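Water Charges in Gistham: Notes on the New Billing Schedule

Jan 31, 2025
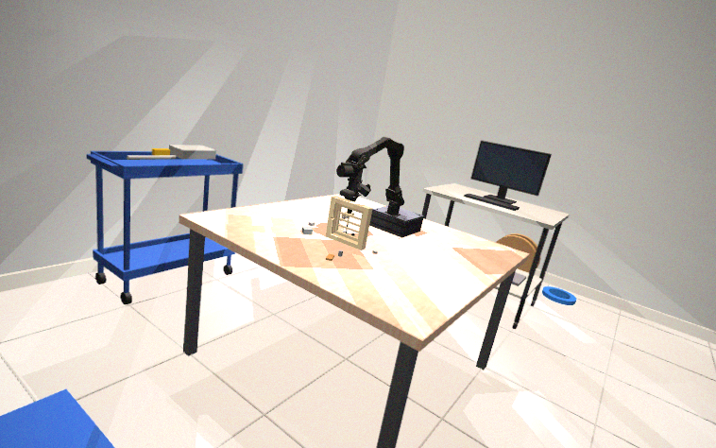
The Gistham water office has issued its revised billing schedule, and residents have received the notice by mail this week. As a homeowner on the Finwood side of town, I have read it in full and wish to record several points for the benefit of neighbors.

Under the previous schedule, each household paid a fixed charge and a single rate for all water used. The new schedule divides usage into two bands. The first 700 cubic feet in a billing period are charged at the lower rate. Usage above that level is charged at the higher rate. The fixed charge remains in place and will rise by 8 percent.

Households with gardens will feel the change most in August. My own summer bill has passed 1000 cubic feet in each of the last 2 years, and I expect to pay more unless I water less. I have accordingly ordered a rain barrel from the hardware store in Murden.

Residents of Bandara Court should note that their buildings share one meter. The notice does not state how the bands apply to shared meters. I have written to the office on this matter and will publish the reply when it is received.

Payment may be made by mail, at the counter, or through the town website. Paper bills will continue for those who request them. The request form is on the back of the notice and must be signed by the account holder.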